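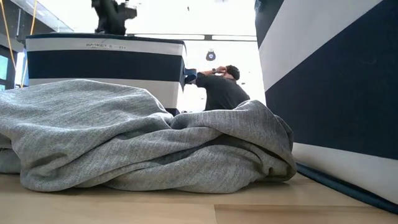 One reader wrote in after the October issue to say that we had been too hard on clothing take-back bins, and that a bag of old sweaters in a store bin is still a bag of old sweaters that didn't go in the trash. Fair enough. It's the most common thing people tell us, and we'd like it to be true. But we have spent a month asking where the bags go, and we're no closer to believing the signs.

Home Latest Issue Mending Buying Used Archive Subscribe

The bins in question are the green ones that Pleda put in its stores this year, including the two in Jastham. The sign on the lid says your clothes will "live again." It doesn't say as what, or where, or how many of them. Drop off a bag and you get a coupon for your next purchase, good for two weeks. So the first thing that happens when you get rid of clothes you didn't need is that you are invited to buy more of them, and quickly.

We wrote to Pleda and asked three plain questions. What share of the clothing gets worn again by somebody? What share gets turned into new fabric? Who hauls it away? The answer came back in nine days and was mostly about values. It did say that everything collected in our area goes to a sorter called Insaurralde, and that Insaurralde is "certified." We asked certified by whom. We are still waiting on that one.

Insaurralde was more helpful, up to a point. The person on the phone told us that the good stuff gets pulled for resale and the rest is graded down into rags, stuffing and what they called "export mixed." That last group is the one we wanted to hear about. Export mixed gets baled and sold overseas by weight, and once it's sold they don't follow it. They were pretty open about this. It may be worn, it may be cut up, it may sit in a heap behind a market until somebody burns it. On Pleda's sign, as far as we can tell, all of that counts as living again.

Then there's the recycling claim. Turning an old shirt into a new one is hard, and it gets harder when the cloth is a blend, as so much of what's on the racks now is. The fibers come out short and weak and have to be mixed with new ones. Pleda's fall line has tags reading "made with recycled material," and we assumed, as you might, that some of this came out of the bins. We asked. The recycled material is from plastic bottles. The bins have nothing to do with it.

None of this means you should throw your old clothes in the garbage. The church sale in Tovadham took in 174 bags this fall, and what sold went home with people from town who plan to wear it. What didn't sell went to a hauler, and when we asked, we got the hauler's name and the price. It wasn't a pretty answer, but it was one. We'd trust that table over a lid with a leaf on it.

If you want to use the Pleda bins anyway, go ahead, but wash things first, tie shoes together, and leave out anything damp or moldy. Insaurralde says one wet bag can ruin the ones around it. And maybe leave the coupon on the counter.

A few of you asked whether we plan to print Pleda's reply in full. We do, in the next issue, with our questions next to it so you can see which ones got skipped. If the certificate shows up before then, we'll print that too.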